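Farkurlow slatted storage crate, reviewed
Nathalie Sutherland, 2018-07-27

The Farkurlow is a slatted wooden crate sold flat-packed for keeping apples, potatoes, onions and squash. I have used it in an unheated brick outhouse since February, first for the last of the stored apples and then for seed potatoes, and for the past few weeks for onions. It was bought at full price from Rustari, the mail-order firm. The seller had no part in this review.

Fruit and vegetable storage makes conflicting demands on a container. Air has to move through the stored crop to carry off moisture, but too much movement in a dry room will shrivel apples well before they rot. Potatoes must be kept dark. Onions want all the air they can get and do not mind light. A single crate cannot meet all of these without help, and the fair question is how little help it needs.
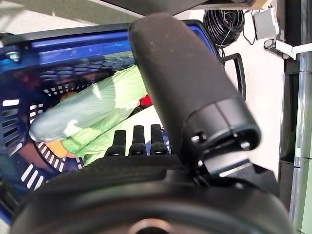
Foam padding and textured black panel, close up.

Assembly

The parts come in a plain carton with a bag of screws and a single folded sheet of instructions. The sheet has drawings and almost no words. The order of work is end panels first, then the base slats, then the long sides. I would change that. If the base slats are driven fully home before the sides go on, the end panels are held slightly out of square and the last screws have to be forced. Leave the base screws half a turn slack, fit the sides, check the diagonals with a tape, then tighten everything.

The pilot holes are clean and deep enough. A hand screwdriver is sufficient and I would not use a powered driver on timber this soft. One screw head in my bag was badly formed and was replaced from the drawer.

Internal depth, measured from the top of the base slats to the rim, is 157 mm. The width is 300 mm. The stated width agrees with mine to within what I can read on a steel rule. Three will stand side by side on a 1000 mm shelf with enough room left over to get fingers between them, and that decided the purchase for me.

Timber and finish

The wood is pale and has no varnish or oil on it. I prefer this for food. Varnish seals the surface, and any juice from a bruised fruit then sits on top and goes sticky. Bare wood takes a stain instead, and mine has several, but they scrub out well enough with a stiff brush and washing soda. Dry the crate on end, out of direct sun, to discourage cupping.

Edges were sanded on the faces that show and left rough on the undersides. A few minutes with medium paper put this right. Anyone storing thin-skinned apples should do the inside edges of the base slats as well, where a sharp arris will mark the fruit under load. 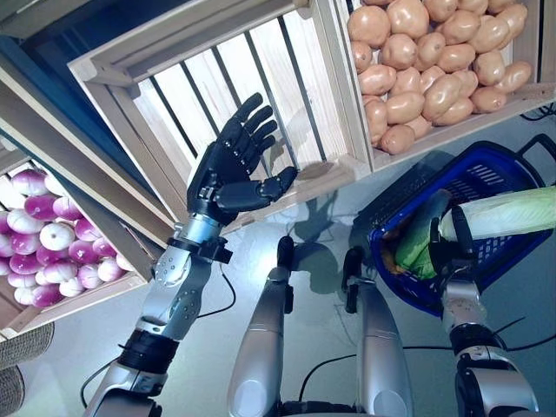 Ventilation

The gaps between the slats are the main feature. They are narrow enough to hold a small onion and wide enough that loose skin and soil fall through. I put a sheet of newspaper on the shelf below and change it when it looks bad.

For apples the gaps are too generous in a dry outhouse. In the first fortnight the fruit in the bottom layer lost its gloss noticeably sooner than fruit from the same tree kept in a lined cardboard tray. A single layer of newspaper over the base cured it. Wrapping each fruit would do more, but I have never had the patience.

Seed potatoes did well. They were set in the crate in a cool, bright window, rose end up, and the low sides let light reach the whole layer. Shoots were short and dark. For eating potatoes the same openness is a fault, and the crate must be covered with sacking or kept in a properly dark cupboard.

Onions are what it suits best. They went in after drying on the path, two deep, and have stayed hard. I turn them by hand once a week and take out any with a soft neck.

Load and stacking

The maker's sheet gives 9 kg as the working load. I weighed mine on a kitchen scale in batches and stayed at that figure. There was no visible sag in the base after a month. Colton Sandhu, who has the neighbouring plot and owns two of the same crates, loads his well beyond it with maincrop potatoes and has had a base slat split along the screw line. The cure was a batten glued underneath. I regard the stated figure as correct and would not exceed it.

Stacking is adequate. The crates sit on one another without any locating lip, so a knock will shift the upper one. On a shelf this hardly matters. On a floor, I would screw a small block inside each corner to act as a stop.
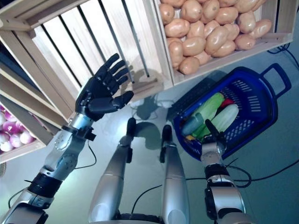

The slatted side, with thin metal rods between the boards.

Metal parts

Thin rods run in the gaps between the boards. In a damp store, metal next to bare wood deserves attention. I wiped the rods with a trace of food-safe mineral oil at the outset and have repeated it once. The screw heads have dulled but have not stained the timber.

Compared with the Furkelitz

The Furkelitz crate is the obvious alternative. It is deeper, heavier and delivered assembled, and the joints are better made. The extra depth is of no use for apples, as fruit stored more than two deep bruises and cannot be inspected without unloading. For root crops in sand the Furkelitz is the better container by some distance, because the Farkurlow will not hold sand at all without a liner.

Verdict

Recommended for onions, shallots and chitting potatoes. Acceptable for apples with a paper lining. Not suitable for carrots or beetroot in sand, or for maincrop potatoes in quantity. The instruction sheet needs rewriting and the inside edges should be sanded at the factory. I have ordered two more for the autumn.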